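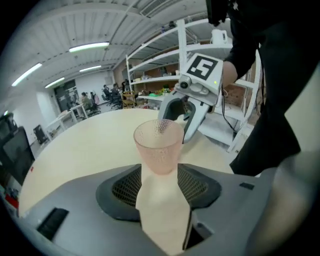 Pink cup at the beige pad, second gripper behind it with its marker on top.

I set up our hand-held grippers at Preseck the same way every time, and it goes fast once you've done it twice. Start with the finger pads. Wipe them with a barely damp cloth, let them dry, then push each one sideways with your thumb — if it shifts, snug up the screws and try again.

Next comes the marker. It has to sit flat on its mount, no lifted corners! I reprint mine at 143 percent because that's what our tracking file expects (yours may differ, so check).

Now the lens. Blow the dust off first, wipe second. Plug in the cable, leave enough slack to turn your wrist all the way over, and wait 17 seconds before you touch anything.

Then open and close the fingers 4 times, slowly. Ülle Mockus likes to do this with a cup between them and I've picked up the habit, it shows you a sticky finger right away. If one drags, go back to the screws.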